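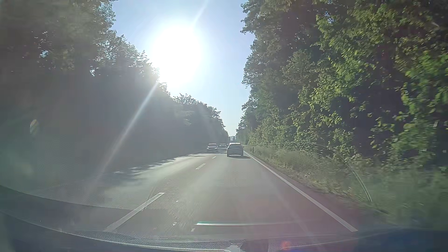

Zeltari open day - driver assist runs

hadgu34
Went on Friday. Meron Wubshet did the talk, then five of us at a time went out on the road. Lane keeping was fine for me, even with the sun ahead.

calletti_b
Not on my run. It bleeped twice and the driver took over.
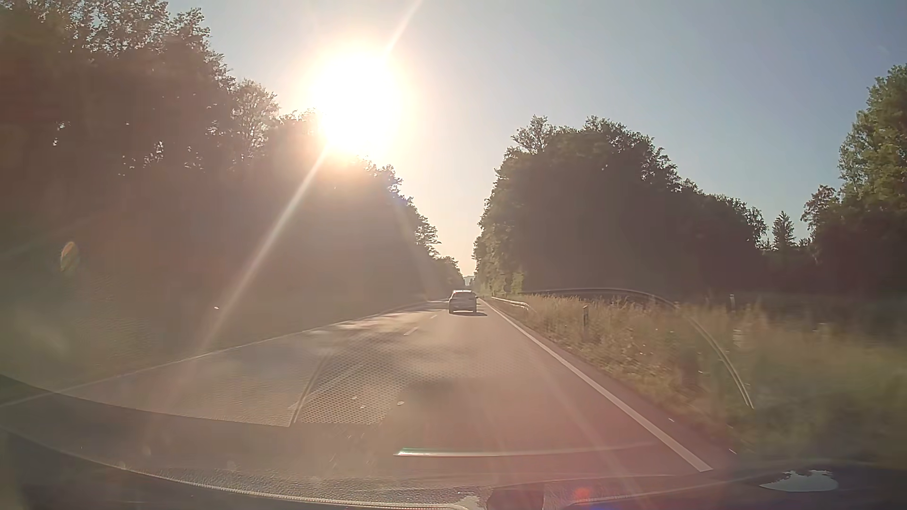 Facing the sun, one car ahead

hadgu34
Which driver? We had Abrehet Tilahun.

calletti_b
Same. I still think low sun is a poor test.

zurnero2
Disagree - people drive in it every day. Is there another open day in February?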